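Getting a small room through the winter

I've lived in small places for most of my adult life, and every fall I go through the same little routine before the heat goes on. None of it costs much. Most of it I learned from my aunt Javiera, who could make a drafty room feel snug with a towel and a roll of tape.

Start with the windows. Hold a strip of toilet paper near the edges on a breezy day and watch for it to flutter. Foam tape is fine for the sides, but clean the frame with rubbing alcohol first or it'll peel off by March (ask me how I know!). I spent $8 on two rolls last year and had enough left over for the front door.

Next, pull your furniture off the outside walls a little. Two fingers of space is plenty. Air has to move back there or you get that musty smell, and in my old place on Barrientos I lost a whole shelf of cookbooks to mildew before I figured it out.

A desk against the wall is still my favorite way to save floor space, so I'm not giving that up – I just wipe the wall down behind it once a month.

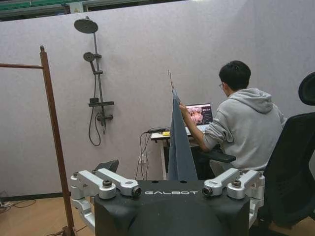
Small desk by the wall, with someone sitting at it.

Radiators! Vacuum them before you turn them on. The crevice tool gets most of it, and an old sock over a ruler gets the rest. If yours gurgles, it probably needs bleeding, and you'll want a rag and a cup under the valve. Turn the key slowly, wait for the hiss to stop, close it up again. Mine took about 8 minutes the first time and I was nervous for all of them.

Rugs slide more in winter for some reason, or maybe I just wear thicker socks. A few dabs of silicone caulk on the back, left to dry overnight, work better than any pad I've bought.

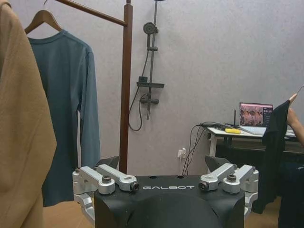

Home & Repair Club – tips page, kept by Zulema Valdebenito

One more for the dry air crowd. A bowl of water near the heat helps a bit, and so does drying your laundry indoors, but crack a window for ten minutes afterward. Tadeo swears by wet towels on the bathroom rail. I tried it and mostly got cold towels.

If you've got a good fix for a rattling storm door, send it in. Mine is still wedged with a folded seed packet.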